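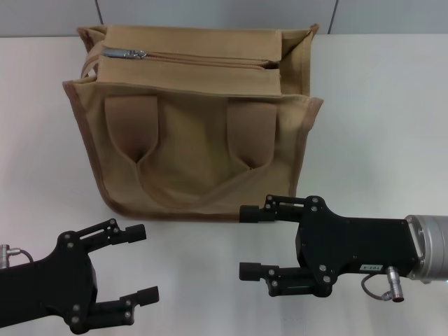
Naomi Muli has been cutting patterns for zippered totes at Ogunleye for 14 years. The workshop, in Nokcombe, makes bags in runs of up to 3000 and repairs its own older stock. We spoke in May, mostly about zippers and piping.

Her first subject was the top panel. An open tote needs only a hem and two handles. A zippered one needs a flat panel between the front and back walls, and the width of that panel decides how the bag behaves when it is closed.

"If the panel is too narrow, the walls pull in and the zipper carries the load," Muli said. "If it's too wide, it folds over the front when the bag is empty. I accept the fold. A folded panel does no harm, and a zipper under constant side load will fail at the slider."

The workshop sews the zipper into the panel before the panel goes into the bag. Muli wants the tape flat to the end of the track, with the last stitches made by hand-turning the machine. She closes and opens each zipper 5 times before the piece moves on.

Piping came next. On a tan bag she prefers a darker brown, along the side seams and the bottom edges.

"People take it for decoration. It covers the seam, and it takes the wear at the corners. You can replace piping. Replacing a worn corner in the canvas means taking the bag apart."

She sets the piping with a cord foot and trims the seam allowance in steps. Lower corners are rounded. Square corners were tried on an earlier model, the Varnmont, and the piping bunched at the turn.

Asked why a canvas bag with no frame should stand up, Muli said most of it comes from the side gussets and the weight of the cloth. A little sag low on the front is normal. Stiffener in the base helps, but it makes the bag harder to wash, and she leaves it out unless a customer asks.

Handles are cut as one long band each and anchored below the top edge. Soft handles drop against the face of the bag when let go, and creases form where the band turns. Suleiman Nwankwo, who handles repairs, would like a filled handle that stays up. Muli disagrees.

"A filled handle is comfortable, yes. It also takes up room on a shelf, and it cracks if you store it bent — I've seen that on returns."

On storage, her advice was brief. Close the zipper, stand the bag upright, let the straps hang, and keep other bags off the top of it. Brush the canvas dry before spot cleaning. Run a little wax along the zipper teeth when the pull begins to drag.

The next pattern, called Estico, uses the same panel with a gusset three millimeters deeper. Muli had cut the first sample that morning and had not yet sewn it.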